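Does a Cup Rack Earn Its Place? Project report, Household Objects module
Deividas Ozoliņš
January 22, 2020

The question I was given was whether a drying rack gets cups dry faster than leaving them upside down on a towel. I did not expect much from it. The Vondale leaflet that started the project says a rack "transforms the kitchen," and I have yet to see a kitchen transformed by bent wire.

I ran 20 trials in the shared kitchen at Cladton house. Each one used the same plastic cup, rinsed for the same time, shaken once, then left either on the rack or on a folded cotton towel. I checked with a paper tissue pressed inside the rim. If the tissue picked up a mark, the cup was still wet.

The rack was ahead in 16 trials. That sounds good until you look at the other four, which all fell on the same humid afternoon when neither method got anywhere. I also think my shaking got lazier toward the end, and I have no way to correct for that now.

Shape mattered more than I had guessed. A cup hung on a hook gets air from underneath. A cup on its side holds a little pool in the lower wall, and the tissue test can miss it completely if you only press the rim. I would throw out the rim test if I did this again and weigh the cup before and after.

Cup and rack, then the rack without the cup:

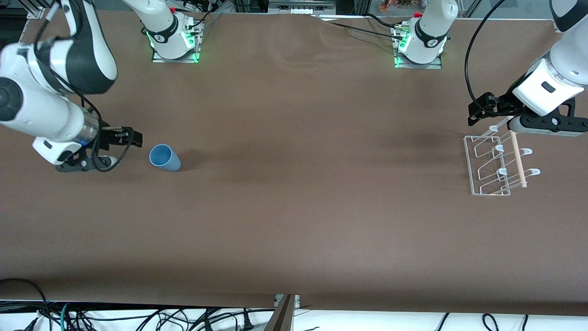
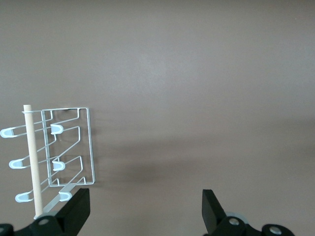 Cost is where I stay unconvinced. The rack in the Pärn catalog takes up 248 square inches of counter, and the student kitchen has 1100 in total, most of it already claimed by the kettle and other people's cereal. The towel folds up and goes in a drawer. My supervisor wrote "but who washes the towel?" in the margin of my draft — a fair point, and one I did not measure.

The Plistum model has a drip tray and might do better on space, but it arrived too late to test. I plan to repeat the humid-day trials in May with both racks and a kitchen scale.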